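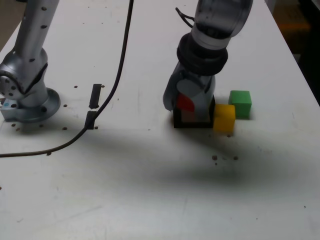

Spring trailer check, with my comments
March 11, 2019

I go through this list every year before the trailer leaves the side yard, and last year a few of you asked for a copy, so I'm posting the filled-in one again. The trailer is our old Kulleo, the short one with the dinette in the back. Yours will be laid out differently, so skip what you don't have. I mark things OK, FIX or WATCH. OK means I looked at it and put my hands on it, FIX means it doesn't roll until it's done, and WATCH means I'm going to be thinking about it the whole drive to the lake.

Nusrat Shaikh did the outside with me this year, and I'm putting in her comments where she saw something I walked right past (there were a few!).

TIRES AND WHEELS

Tread and sidewalls – OK. No bulges, no nails. There's some very light cracking on the curb side tire but it hasn't changed from the pictures I took in the fall. I bent down and looked at the inner sidewalls too, with a flashlight, lying on a piece of old carpet. Get yourself a piece of old carpet.

Tire age – WATCH. These still have plenty of tread and I'm still going to replace them after this season. Trailer tires sit so much that they get old before they look old. The date code is on the sidewall, last four digits, week and then year. On mine the code is on the inside on one tire, naturally.

Pressure, cold – FIX, done. Both were low. Filled to what the sticker by the door says and checked again the next morning. Holding.

Lug nuts – OK. Torqued with the wrench, and I'll do it again after the first short stretch on the road.

Spare – FIX, done. The spare was flatter than either of the ones on the ground. I had the cover on it all winter and felt very good about that cover.

Wheel bearings – OK. Jacked up each side, spun the wheel, and rocked it top and bottom. No growling, no play. Repacked last February in a very cold garage, so they're due again after this summer. Nusrat says do it in September when you can still feel your fingers. Fine.

HITCH, CHAINS, BREAKAWAY

Coupler and latch – OK. Cleaned out the old grease, which had half the yard stuck in it, and put in new. The latch closes all the way down and the pin goes in without me having to swear at it.

Ball size – OK. I know, I know, it's the same ball as always. I read the stamp on top anyway. My brother-in-law borrowed the truck.

Safety chains – FIX, done. One hook had lost its spring clip. New clip on. Chains cross under the tongue and have enough slack to turn but don't drag. Nusrat walked alongside while I turned hard both ways in the street, and she was the one who caught that the left chain was twisted up a full turn more than the right.

Breakaway cable – OK. Clipped to the truck frame, separate from the chains. Pulled the pin with the trailer hitched and the brakes grabbed. Put the pin back right away, because leaving it out will cook the battery and maybe the brakes.

Tongue jack – WATCH. Works, but it groans halfway up. I've greased it and it groans greasier.

LIGHTS AND WIRING

Running lights – FIX, done. Back left marker was out. It was just corrosion in the socket, so a little sandpaper and a dab of dielectric grease and there it was.

Brake lights and turn signals – OK. You need a second person for these or a garage door that reflects. Agree on your signals first. We had a long confused moment where thumbs up meant "it's working" to one of us and "go ahead and press it" to the other.

Plug – OK. Pins are clean, the cap snaps shut.

Brake controller – OK. Rolled down the alley at walking speed and squeezed the manual lever. Trailer tugs back like it should.

Shore power cord – FIX, not done. The plug end has a brown spot by one of the blades. I think it got warm at that campground with the loose pedestal last summer. I'm not going to sand it and hope. Whole new cord is on order from Skonesell, and until it shows up we're on battery.

PROPANE

Tanks – OK. We carry two. Both are in date, and both are strapped down tight. I lift each one and write the guess on a strip of tape, then I'm wrong by Memorial Day.

Hoses and regulator – FIX, done. One pigtail hose was stiff and showing little cracks when I bent it. Replaced both so they match.

Leak test – OK. Soapy water in a spray bottle on every fitting I can reach, gas on, everything inside off. Watch each one longer than you feel like watching. A slow leak grows a very small bubble and you'll miss it if you spray and move on.

Stove burners – OK. Blue all around after I cleaned out one that was burning yellow on one side. Spider web, I'm pretty sure. They love it in there.

Furnace and water heater vents outside – FIX, done. Mud dauber nest in the furnace exhaust. This is the third spring I've found one! I pulled it out with long tweezers and vacuumed after. Laiba Baloch, two driveways down from us, swears by the little mesh screens, but check your furnace manual before you put one on because some makers say not to.

ALARMS AND GETTING OUT

Smoke alarm – OK. New batteries, pressed the button, dog left the county.

Carbon monoxide alarm – FIX, done. The button worked and the light was green and it was still no good, because the end-of-life date on the back had passed. Please go take yours off the wall and read the back. I'd bet a lot of folks reading this have never done it. The new one is a Gisler combo unit that does propane too, mounted low where the old propane one was, per the instructions that came with it.

Fire extinguisher – OK. Needle in the green, pin in, no rust on the bottom. It hangs by the door and not under the sink. If yours is under the sink, behind the pots, move it tonight.

Emergency window – FIX, done. The rubber had stuck itself shut over the winter and I couldn't budge it with one hand. Got it open, wiped down the seal, put on some silicone. Then I made both kids open it and climb out. The little one wanted to do it again and we ended up doing it 5 times, so I'd call it well tested.

Door and screen – OK. Opens from inside with the deadbolt on. Screen latch is sticky but pushes.

ROOF, SEALS, WATER

Roof sealant – WATCH. Some lifting around the front vent. I cleaned it and put fresh self-leveling stuff over it, and I'll go up again after the first hard rain. I stay on my knees up there and spread my weight over a sheet of plywood. Somebody should be holding the ladder.

Soft spots – OK. Pressed along every wall and corner at floor level, and inside the closet, and around the toilet. All firm.

Windows – OK. One drip line under the dinette window which was there when we bought it. I have a pencil mark at the end of it and it hasn't passed the pencil mark.

Water lines – FIX, done. Flushed out the pink stuff, sanitized the tank, flushed again until I couldn't smell bleach. One fitting under the sink was weeping. Quarter turn by hand and it quit.

Water heater – OK. Bypass valve turned back, tank full BEFORE it gets lit. I put a piece of orange tape on the switch in the fall and I don't take it off until water comes out of the hot tap.

STEPS AND STABILIZERS

Entry step – FIX, done. A bolt had worked loose, and it's the one everybody puts their whole weight on. New lock nut.

Stabilizers – OK. The two in back crank down evenly. I wire-brushed the screws and used dry lube this time, on account of what the grease did to the coupler.

Chocks – OK. Rubber Odeck ones, heavy as a ham. They go in before I unhitch, every time, even on ground that looks dead level.

STILL OPEN

New power cord, when it gets here. Look at the vent sealant after rain. Torque check on the way, at the gas station by the feed store. It's 133 miles to the lake and that station comes up early enough that I can turn around if I don't like something.

COMMENTS

Laiba Baloch: You left off the battery! Did you check the water in it?

I did and then forgot to write it down. Cells were a little low, topped up with distilled, terminals cleaned, box strapped, vent tube clear. OK on all of it. I'll add a line.

Nusrat Shaikh: Also the awning. We never opened the awning.

No we did not. Adding that too, and if there's a wasp nest in it you're coming back over.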